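The Gripper That Wouldn't Let Go of a Down Jacket

The first time Gorkora's folding software met a winter coat, it squeezed and then kept on squeezing. The padding gave way, the fingers closed further, the padding gave way again, and by the time the motor reached its limit there was a pinch of fabric jammed so tightly between the pads that it had to be worked free by hand. The coat came out with a torn seam, and there were feathers in the workshop for days!

I love a fault like this one. It's small, it's a bit silly, and it opens up a whole corner of robotics that most of us never think about.

Gorkora builds a two-fingered laundry helper called Gendido, and through the spring it had been doing very nicely on T-shirts and towels. A towel is easy to read. The fingers close, the current in the motor climbs, and the software knows it has hold of something. A down jacket climbs so slowly that the software decided it was holding air. So it closed some more. In the July trials it ran 147 grasps on padded clothing and 55 of them ended in what the log calls an overclose.

The worrying part was the release. Gendido's rule for letting go depended on having first registered a grip, and with no grip on record it ignored the open command completely. The stop button cut power, but the fingers stayed shut where they were. Swap the jacket for somebody's sleeve with an arm in it and you can see why the trials were halted that same week.

The fix started away from the robot, on beds and sofas in ordinary homes, with the fingers carried by hand and a person deciding how hard to pinch.
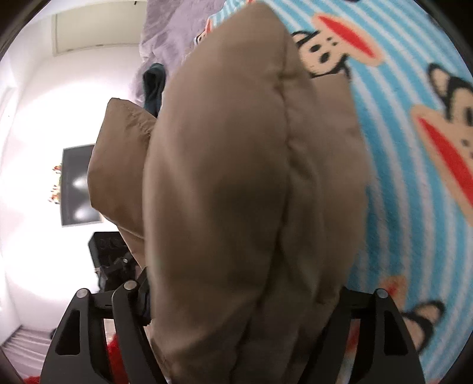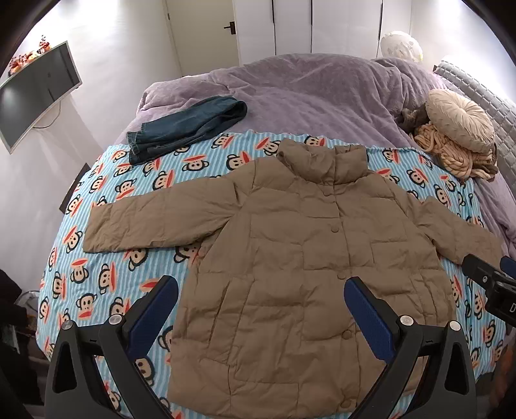
What changed inside

Juseo, the small firm that makes the finger pads, suggested watching how far the fingers had traveled as well as how hard the motor was working. If they keep moving and the load barely rises, the new software calls that soft material and stops early. It then tries a gentle lift of 15 millimeters. If the cloth comes along, good. If it slips, the fingers open fully and start over.

Opening no longer depends on anything. An open command is obeyed whether or not the software believes it is holding something, and a spring now backs the fingers off when power is cut. I put my own glove between them and hit the stop, several times, grinning like a kid. It dropped out every time.

Around 600 hand-guided grasps have gone into the retraining so far, and puffy sleeves are still the hard part, with the filling sliding away just as the pads arrive. The next round of padded-clothing trials opens at the Farah test house on Tue 25 October, with the old torn coat back on the list.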